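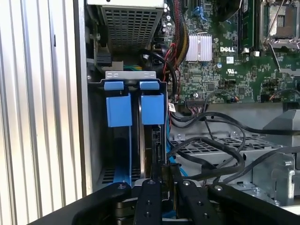 How often should you descale a kettle? Every four weeks if your water's hard, and whenever you spot flakes in your tea if it isn't.

I moved to Skatavgate in February and the water here is like soup, so I've had plenty of practice! Mix 2 tablespoons of citric acid into a full kettle, boil it, switch off and go and do something else. 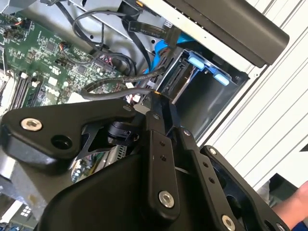

Leave it to soak for 16 minutes (my Mevley kettle needs every one of them). Unplug it before you poke at the bottom with a brush, same as you would before reaching into an open desktop computer case. Then tip the lot down the sink.

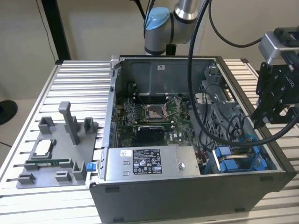

Rinsing is the dull bit, but do it twice and boil one throwaway kettleful. If your spout filter pops out, lay it on a rack to drain; something slatted like that aluminium workbench is ideal, as the drips fall straight through.

Comments

Worked a treat on my old Tradberg, ta!

Can I use vinegar? I've run out of citric acid.

Vinegar's fine but open a window, mine stank till teatime.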